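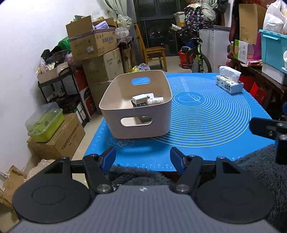 A beige plastic bin on a bright blue mat.

I grew up next to a sawmill, so I came to Plondia with opinions. My bedroom window looked straight onto the log yard, and I can still tell spruce from larch by the smell of the sawdust (my one party trick, and it needs a very particular party). What I'd never seen was a mill kiln crew at work at four in the morning, and that's what got me on the night bus in August.

Drying is the bit of the timber trade that gets left out of the brochures. Sawing is loud and quick and looks terrific. Drying is a big warm shed with the door shut. But if you've ever bought a shelf that turned into a banana by Christmas, you've met the results of somebody hurrying it.

The Plumard mill has 12 kilns in a row along the river side, and the newest of them holds 1046 boards when it's packed the way the crew like it. They're fussy about that. Every layer gets its thin spacers, lined up one above the other like buttons on a coat, and if a single column wanders off the vertical the whole pack comes back out. I watched this happen at ten past four. There was some swearing, then tea, then they did it again.

The timber comes down from Ternia, up to 40 lorries a week in a good summer, and it arrives heavy with water. The old hands pick up a short offcut and guess the moisture before anyone gets the meter out. I had a go and was wrong by so much that they asked me to do it again for the late shift!

What's changed lately is the heat. The mill used to burn gas for it. Now it burns its own bark and shavings in a boiler built by Cárdenas, a small firm from two valleys over, and the crew talk about that boiler the way other people talk about a difficult horse. It sulks on damp bark. It loves shavings. Someone has to rake the grate at midnight, and the rota for that is the most argued-over bit of paper in the building.

A slow load of thick oak can sit in there for 159 days, moved on by tiny steps, a degree here, a little less steam there. I asked if it ever got boring. One of the crew thought about it for a good while and said the spruce did, a bit.

I left at breakfast time with sawdust in both shoes and an offcut of larch in my bag, which has made my jumpers smell wonderful ever since.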